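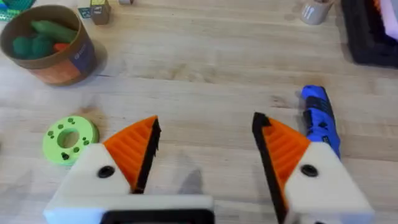 How long before the first race should the timing system be switched on?
Switch it on at least 80 minutes before the start. The Grustier base unit needs that time to find the lane sensors and settle its clock.

Section 4: Setting up for a swimming gala

1. Place the base unit on the results table, within 17 metres of the start end.
2. Connect the lane cables in order, lane one first. Push each plug in until it clicks.
3. Hold down Power for three seconds. The unit shows 347 – the code for self-test – and then the lane list.
4. Press each touch pad once with a flat hand. A tick appears beside the lane number.
5. Choose Meet, then Load, and pick the start list.

Note: the memory holds 1,000 swims. Older results are overwritten without warning, so export them first.

Caution: do not run cables across the poolside walkway. Use the overhead hooks or the covered channel.

Caution: never unplug a pad during a race. The lane will record no time and the backup button must be used.

If a lane shows no tick, swap its cable with a neighbour's and repeat step 4. If the fault moves with the cable, replace the cable. If it stays, see Section 7, Pads.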